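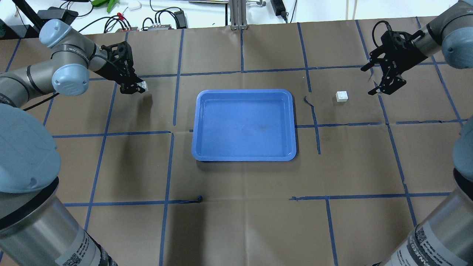
Wolfram Stüber wrote to us after the first printing of this guide that he had papered three tables before he understood why the tape goes on last, and would we please put it in bold. We can't manage bold, but we have moved it up to step 2 for him, with our thanks.

Section 4: Laying out your sorting table

A papered table with a taped grid is a lovely thing to work at, and well worth a slow afternoon in July or any other month. You will need the Moltstead brown paper, the roll of dark blue tape, one blue tray and your bag of small white blocks.

1. Unroll the paper across the whole tabletop and smooth it from the middle outwards with the flat of your hand. Leave it to settle for 40 minutes, as paper fresh off the roll does like to curl.

2. Put the tape on last, once the paper lies flat. Run the long strips first, then the ones across. Press each strip down along its full length, and don't fret if a line wanders a little. The cells are there to guide your eye.

Caution: Don't pull the tape tight as you lay it. Stretched tape creeps back and lifts at the ends. If an edge begins to peel, rub it down with a spoon, or replace the strip.

3. Set the tray down near the middle, rim upwards. It may sit across the tape lines quite happily. Wipe the inside with a damp cloth if there are smudges, and dry it well.
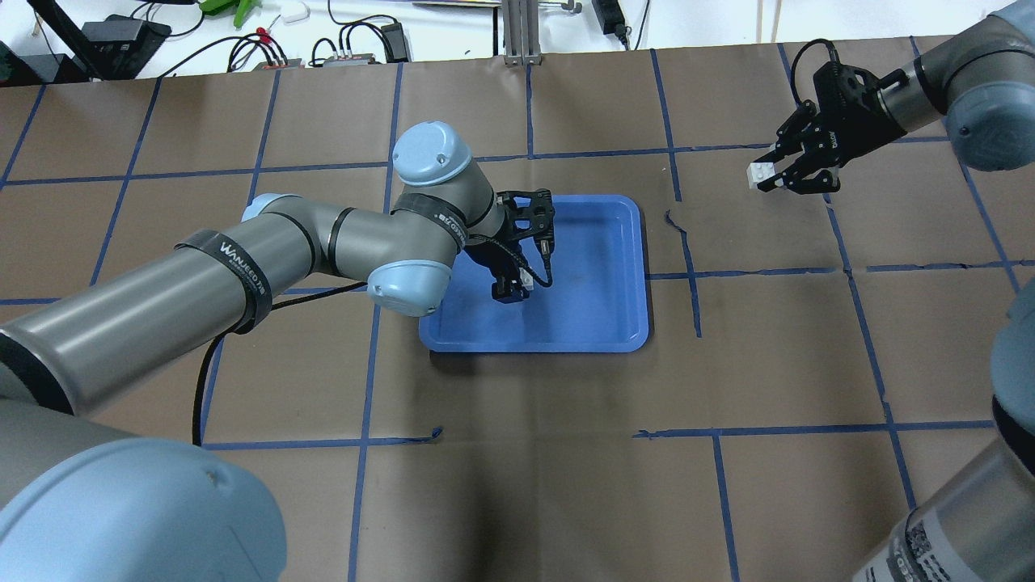
4. Place your blocks in the cells outside the tray, one to a cell, and begin moving them in whenever you're ready. We suggest starting with 8 and working up to 18.

Note: Spare rolls of paper and tape can be had from the Tavthorpe shop. Please quote part 79 when you order.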